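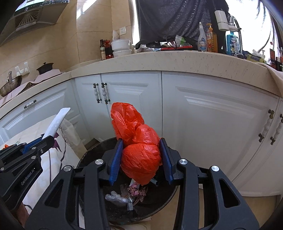

The bag over the bin

Renata Henríquez used to keep every plastic bag that came into her kitchen in Drevstead. Last February she emptied the cabinet where they lived and counted 118 of them, stuffed one inside another until the door would not close.

She now keeps 23. Each one is pressed flat, rolled and knotted into a ball small enough to fit in a fist. Anything torn or sticky goes into the round bin by the cabinets, along with ribbon, paper strips and the clear bags that produce comes in.

"I was saving them for a trip I never took," she says.

Her neighbor Leif Nyberg does it differently. He folds his into triangles – a habit from his years at the Triver grocery – and stands them in a shoebox. He thinks knots waste time. Henríquez says the triangles come undone in a coat pocket.

Both agree on the bin. It should be round, dark and out in the open where people will use it. Henríquez kept hers behind a door for 2 years, and the trash ended up on the counter. She empties it most evenings, after the dishes.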